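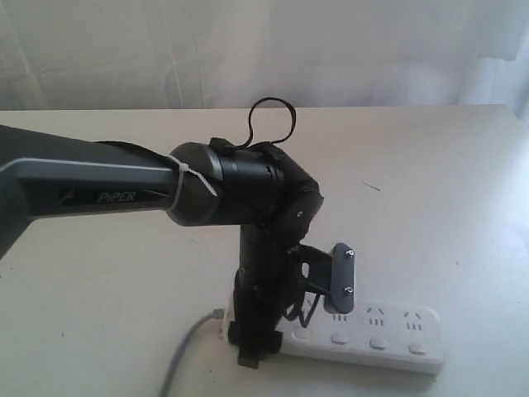
**Shared printer drops off the network - Stastcombe office**
Opened August 8, 2021 by Edeltraud Kaufmann
Priority: 2

The second-floor printer shows as offline on every laptop. Jobs sit in the queue and then fail. Turning the printer off and on brings it back for almost 20 minutes, then it goes again.

**Kaiwen Shao:** Is it on Wi-Fi or the cable? Please print the network page and send me the IP address.

**Edeltraud:** Cable. The address ends in .41. The front desk phone has the same one - I checked its menu.

**Kaiwen:** That's the conflict. I moved the printer to a reserved address outside the phone range and cleared the queue on the print server. Remove the old printer on your laptop and add "Stastcombe-2" again.

**Edeltraud:** Added. Test page came out. Two people in billing still see the old one.

**Kaiwen:** I'll remove it from theirs tonight. Leaving this open until then.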